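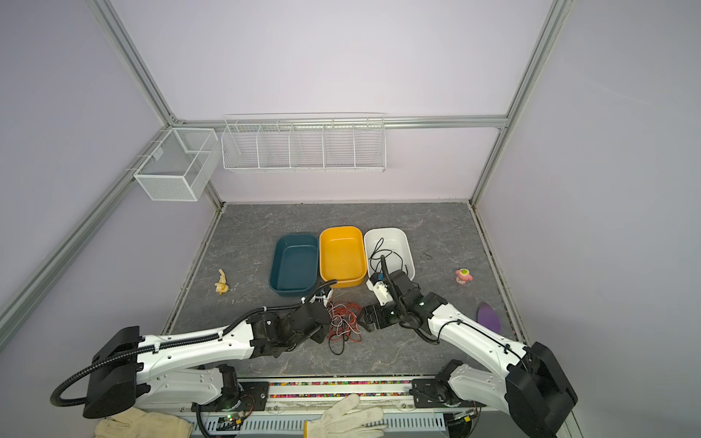
Ticket 896 - call metadata kept past retention limit
Opened by: Beril Akyol
Assigned to: Stuart Lightfoot
Status: fixed, watching

The Olar phone system should drop call records (number, time, length) after 200 days. An export on 2020-12-03 still had records at 800 days. No call audio is stored.

Checked the purge job. It runs nightly and reports success, but it only clears the main table. The backup index was added in November and was never on its list.

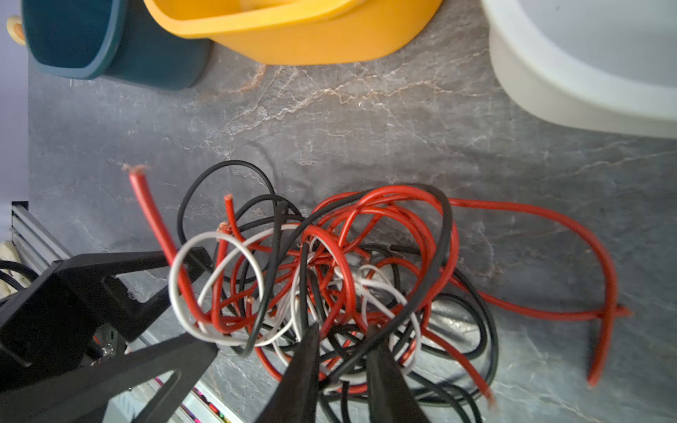

Added the index and ran the job by hand - took 9 minutes. New export shows nothing older than 200 days. Asked Elsie Yeoman to confirm the offsite copy at Pastden.

Comments (2)

Gerardo Pellegrini
Same fault on our install. Adding the index fixed it.

Jamie Marsden
Does the purge cover voicemail logs too?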